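Thread: Wadari's new heist movie, worth the ticket? (spoilers after reply 4)

reelgrump
Saw "Uvongate" last night. It runs 89 minutes and the vault opens in the last two. I've had dental work with better pacing.

Kirsten Eyvindsson
Strong disagree. The slow part is the good part. Tôn sits in that van and you slowly figure out she's the one selling them out. The trailer gave away everything else anyway.

reelgrump
She eats a sandwich for 11 minutes, Kirsten.

Kirsten Eyvindsson
And what a performance.

matinee_mo
Somewhere between you two. Loved the van, hated the brother. Whoever cast him owes me a refund and a drink. 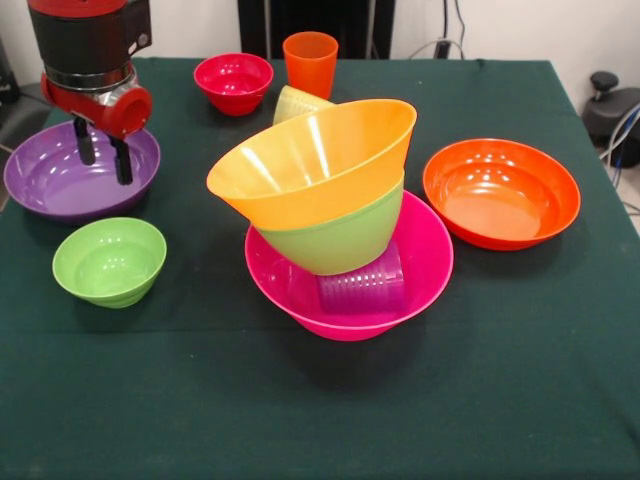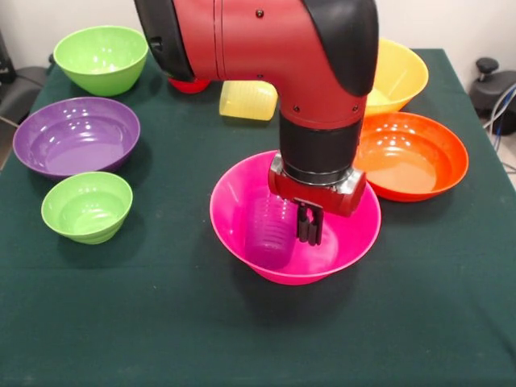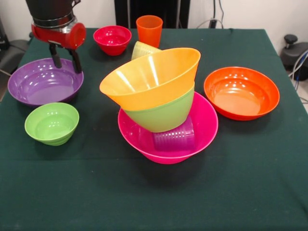
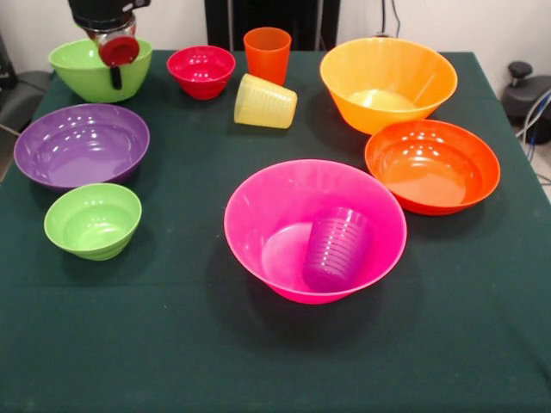
Bowls and cups on the green cloth.

Reply 4 (spoilers start)

popcorn_1112
So the locker number is 751 at the start and the key she hands over at the end is for a different one. Goof or clue?

reelgrump
Goof. You're giving this script a lot of credit.

Kirsten Eyvindsson
Clue! Watch her hand when Davatis asks for the key. She swapped it in the diner.

matinee_mo
I was watching the brother try to cry, so I missed it.

popcorn_1112
Going again in April when it hits the cheap theater. Will report back on the hand.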